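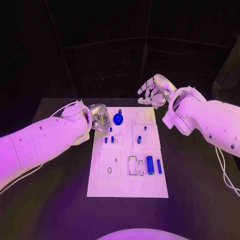

Peg and gear board for my dad — how do you keep all the loose parts together, and where do you start?

Posted by marigold_porch
May 14, 2021

Hi everyone, I've been reading this site for months and finally have something to ask. My dad is 81 and has been getting his hands going again after a long winter of not doing very much with them. He was a clock and small-motor man his whole working life, so when a neighbor offered us one of those flat white activity boards with blue pegs and gears, I said yes before she'd finished the sentence. It has little zones all over it, some with pegs that stand up, some with just an outline or a hole where I suppose something belongs. No box, no instructions, no list of parts. She thought it had come from a rummage sale over in Dalturberg and that's all she knew.

So I have two or three worries. The first is that I can't tell if we have everything. One of the big outlines is a circle and I can't find a thing in the bag that fills it properly. The second is that the pegs roll. Dad works at the dining table, which is a dark, slick old thing with a slope toward the window, and I spend half the afternoon under it with a flashlight. And the third is that he gets frustrated if he starts on the gears, because he knows exactly how gears ought to mesh and his fingers won't quite do it yet. Is there an order that people use? Should I be glueing anything down? My sister says to glue half of it and I have a bad feeling about that.

Thank you in advance, and sorry this got so long. We have an appointment with his therapist in July but I'd love to make a sensible start before then.

Raymonde Li

Oh, please don't glue anything! I ran the hobby table at our senior center for years and I've had boards like this across my lap more times than I could tell you, and the taking out is every bit as useful as the putting in. Once a peg is glued it's just a bump for a sleeve to catch on.

Let me take your worries one at a time, though I'm going to do them backward.

As for the order, I'd leave the gears alone for a week or two, even though I know that's the part he'll want. Start with the thickest cylinder you have. Ask him to lift it straight up, hold it, and put it back in the same spot. A thick peg forgives a sloppy grip and a thin one doesn't. When that gets boring for him (and with a man who fixed clocks I think it'll get boring fast, which is a good sign) go to the slimmer pegs. If you have two that stand close together, save those for later still, because getting your fingers around one without knocking its neighbor is a real skill, and I've watched people half his age mutter over it. Then the gears. A toothed wheel that drops over a peg has to be level or it jams on the way down, and he'll know that in his head long before his hands agree. Let him do the first few with both hands. There's no rule against it.

For the rolling, get a sheet of that rubbery shelf liner, cut it a good hand's width bigger than the board on every side, and put the board on top. It stops the board skating around and it stops most of the pegs too. I also like a shallow baking tray with a rim. We had an old Bodley tray at the center that must have been through 500 afternoons and I'd bet it's still going. A folded towel under the low side of the table will take care of your slope, or near enough.

And for the missing parts, take a sheet of paper and lay it over the board with nothing in it, then rub it with the side of a soft pencil, like children do with leaves. Engraved lines come up beautifully. Now you have a map, and you can set each loose part on its shape and see what's left over. Keep that sheet in the bag with the pieces. If the big circle really is empty, a jar lid or a disk cut from thick cardboard does perfectly well until something better turns up. Measure across the outline first and go a hair smaller.

Two more things and then I'll stop. Keep it to 15 minutes at a sitting, even if he's enjoying himself, because tired fingers drop things and then he'll remember the dropping. And put the light to one side of him so the pegs throw a bit of shadow — it makes the edges much easier to find on a white board. Do let us know how he gets on, and do take the board along to that appointment!

nurmi_lane_pete

Shelf liner, yes. For storage I use a zip pouch, the Wirkesik ones with the clear front, up to 100 small pieces in each if you don't care about closing it nicely. I bought a label maker too and never used it.

Might be worth putting a dab of bright nail polish on the tops of the skinny pegs. Mine were blue like yours and they vanished on a dark carpet.

thelma734

My mother had something similar and we never did find out what went in one of the outlines. She decided it was for her teacup. Every session she put the teacup there first and that was how we knew she was ready to begin.

I don't agree about leaving the gears for two weeks, if your dad is the way mine was. I'd give him one gear at the end of each session as a treat, even if it goes on crooked. Otherwise follow what Raymonde wrote, and check inside the vacuum bag before you decide anything is lost.

marigold_porch

Thank you all so much! I did the pencil rubbing this evening at the kitchen counter and it came out lovely, Dad wants to keep it. Shelf liner is on the list for tomorrow. I've told my sister about the glue.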